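DRORNARI OPENS STEM ROOM IN OAKLEY FOR A SEASON OF HANDS-ON MAKING

Ditora programme brings 89 sessions of arranging, potting and paper craft to the town

September 20, 2019

Drornari is delighted to announce the opening of its Stem Room in Oakley, a bright new space for anyone who likes working with plants, cut stems or the paper and fabric kind. The room opens to the public next month and will run through to the end of December, with 89 sessions on the calendar under the name Ditora.

Ditora began as a handful of evening meet-ups at our old premises, where people shared one long bench and one temperamental tap. The evenings filled up quickly and the waiting list kept growing, so we went looking for somewhere larger. The Oakley room has 34 places, proper sinks – finally! – and deep shelves along the back wall for work that needs to be left overnight.

Sessions cover everything from a first go at hand-tied bunches to longer afternoons on winter pots and table pieces. Some use fresh material and some use made stems, which can be bent, taken apart and put together again as often as you like. Beginners are very welcome at all of them, and there is no need to bring tools. An old jumper with sleeves you can push up is a good idea for the potting days.

Much of Ditora is about close work: how to hold a stem without crushing it, where to cut, how to turn a piece in the hand and look at it from the other side before deciding where it goes. These small things make a big difference to the finished piece, and they are a real pleasure to learn in company. We have kept groups small for the more detailed sessions so that everyone gets a seat near the work.

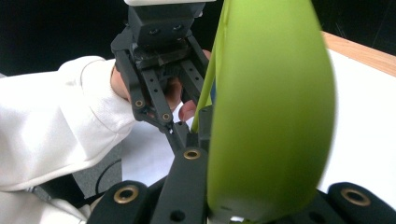 White sleeve, green stem: close work for Ditora. Photo: Drornari

The shelves, benches and storage have been supplied by Fakaveck, who have worked with us since the first drawings. The benches come in 2 heights and can be pushed together for big shared pieces or pulled apart for quiet ones. Fakaveck also built the drying racks, a late request from our regulars and already the most admired thing in the building.

Over the season we hope to welcome up to 1000 people. Daytime sessions suit those who like to take their time, and the early evening ones are planned to finish before the last bus out of Oakley. Saturday mornings are set aside for families, with shorter projects, blunt scissors and a great deal of newspaper on the floor.

"We are thrilled to have a room where people can make a mess and come back to it the next day," said a spokesperson for Drornari. "The best part of the old evenings was seeing somebody arrive saying they were no good with their hands and then stay late to finish one last stem. We want a lot more of that in Oakley."

December brings the wreath and garland weeks, always the busiest part of our year. Extra late openings have been added, and finished pieces can be left on the racks and picked up later in the week. Anything made from leftover material during the season will go into a shared display in the front window, which visitors can add to at any time during opening hours.

Booking for all Ditora sessions opens on Monday at the Stem Room front desk and through the Drornari website. The full calendar, with notes on step-free access and materials for each session, is available from the same places.

Notes to editors

Drornari runs making rooms and short courses for adults and families. Ditora is its programme for stems, pots and paper.

Press visits to the Stem Room can be arranged before opening. Please contact the Drornari press office.

ENDS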